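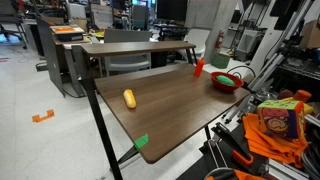

Should a first robot arm be built from parts or bought as a kit? Built from parts, if there is a shared workshop within reach and no deadline. The kit gets you moving sooner, but you will need to understand the arm the first time it fails, and a kit lets you put that off.

I have been on both sides of this. My first arm came in a box with 42 numbered bags and a booklet. It was running by dinner on the second day. In the third week a joint began to drift, and I had no idea which of my neat little steps was responsible. I took it apart in the order the booklet gave, backwards, and put it together again the same way. It drifted again. I sold it to a man who wanted the motors.

The second arm was built at Ondutora, the shared workshop I have belonged to ever since. Membership costs me 30 a month. Gerardo Magbanua and I started in August with aluminum extrusion, a drawer of brackets and a rough drawing. The first frame twisted when the arm reached out to the side. We added a brace, and it twisted less. We moved the brace lower and it stopped. I can't tell you the correct theory for that brace, but I know what the frame does without it, and I would recognize the same fault in another machine.

People who recommend kits usually say that beginners lose heart when nothing moves. Anouk Van Damme makes this argument well, and she has taught more beginners than I have. Her view is that the first motion should come in the first week, and the understanding can follow. I agree about the first week. One motor, one bracket and a power supply will give you motion in an evening. You don't need a finished arm for that.

Money is the other argument, and it is weaker than it looks. Our parts came to 300, not counting the motors, which we already had. A kit with the same reach would have cost more. To be fair to the kit, our figure leaves out what we wasted. We bought the wrong fasteners twice. We cut a base from Pluswood sheet that was too thin and had to be cut again. Anyone who quotes you a parts price should be asked for the price of the mistakes too.

Where I think both camps go wrong is in treating the arm as the whole project. The arm is perhaps half of it. The rest is the table, the objects and the floor. An arm that picks up a toy bread roll nine times will miss it the tenth time if somebody has nudged the desk a finger's width. Tape is the cheapest part you can buy. Put it on the floor and on the desk and check it before you start. Lieven Kramer spent a whole Wednesday adjusting his grip settings before he noticed that his table had moved.

Soft things are also better to begin with than most people expect. Builders like to start with a wooden block, which is easy to model but hard on a badly tuned gripper. A foam block or a stuffed cube gives a little when you get the force wrong. After that, move to a bowl, then to something tall that tips over. Keep the list short. I used up to 25 objects in my first season and learned less from the last twenty than from the first five.

Cables deserve a paragraph of their own. Leave more slack than seems tidy, and run the arm slowly through its full reach while you watch the cable and nothing else. Sándor Somogyi ties his down at every joint. I leave mine in a loop. We have each broken one, so I won't claim to have settled it.

There are people who should buy the kit. If you teach a class and need six of the same thing, buy the kit. If you live far from any workshop and don't own a saw, buy the kit. If what interests you is the software, the frame will only be in your way, and you should spend your evenings on the part you like.

Everyone else should start with a length of extrusion and a handful of brackets. Cor Martens has been rebuilding the same wrist joint since spring and still has it in pieces most evenings. He can say what every screw in it is for. I would sooner ask him for help than the booklet.

We use cookies to remember your settings and count visits. By continuing to read you accept our cookie policy. Accept / Manage preferences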